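4. The open day at Trodarberg

I'll admit I went into the open day thinking of it as a day off from the study. We had spent most of the spring writing up the lab trials from Section 3, and when Dalia Slaoui suggested we let visitors loose on the hand-held grippers, I mostly worried about fingerprints. It ended up giving us more to talk about than a month of careful trials with people who already knew what they were doing, so it gets its own section.

4.1 Setting up

The Trodarberg people gave us a big marble table on the upper level and told us to make ourselves at home. We had asked for something plain and matte, like the gray desks in our own lab, but the marble was what they had and it was a good height for standing at. Nicanor Montes laid out the grippers at nine in the morning and ran through the warm-up routine a couple of times, mostly to get his own hands used to it again (he hadn't held one since October).

We kept the task simple on purpose. A visitor took a gripper in each hand, picked up a rounded object, passed it from one gripper to the other, and put it down somewhere else on the table. No score, no clock on the wall, nothing on a screen to look at. In the lab trials we'd had a strict order of steps, and people followed it so politely that we learned very little about what they would have done on their own. So this time Dalia gave each visitor the same short speech – pick it up, hand it over, put it down – and then stopped talking. That last part was harder for her than it sounds!

Over the day, 55 visitors had a go. Each of them got two practice passes and then three passes that we kept for the analysis. I stood off to one side with a notebook and tried very hard not to help.

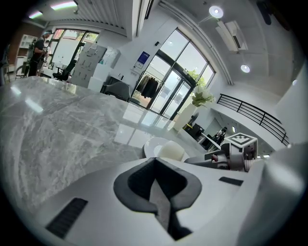
What struck me first was how differently people treated the handover compared with the pickup. Picking something up seemed to make sense to everyone right away. They leaned in, opened the gripper far too wide, closed it slowly, and grinned. The handover was where they slowed down. A lot of visitors brought both grippers up close to their face, as if they were threading a needle, and then held their breath. One woman told me it felt like "shaking hands with oven mitts on," and I've borrowed that line in every talk since.

The people who did best, going by my notes, were the ones who stopped trying to meet in the middle. They parked one hand, kept it dead still, and did all the moving with the other. Our lab participants almost never did this, and I think our own instructions are to blame. We had told them to "bring the two grippers together," and so they did, both at once, with predictable wobbling. We have changed the wording for the next round at Lirow.

4.2 Things we didn't plan for

The first was talk. Visitors chatted the whole way through, to us and to each other, and the ones waiting their turn gave advice nobody had asked for. I'd expected this to spoil the passes. It certainly made them longer, but people also picked up tricks by watching, and by the afternoon first-timers were walking up and parking one hand without a word from us. That's lovely for an open day and a real headache for a study, as the later visitors can't be treated as fresh in the way the morning ones can. We report the two groups separately in Section 5 for that reason.

The second was the put-down. We had thought of it as the boring end of the task and nearly left it out of the coding scheme. Then visitor after visitor lowered the object to just above the table and froze there, unsure when it was safe to let go. The Kuusk version of the grip has a softer release, and I'd love to know whether it would shorten that pause or just move it. Nicanor thinks it would move it. I think he's wrong, but we've agreed to find out instead of arguing over lunch again.

4.3 What we took home

Two changes went straight into the protocol. The instructions no longer say anything about where the hands should meet, and the put-down is now coded as a step of its own, starting when the object stops moving downward and ending when the grip opens. Dalia also wants a proper waiting area for the next visit, out of sight of the table, so that people come to the task without having watched someone else do it first. Allby has a side room that would work for this, and we've asked to use it.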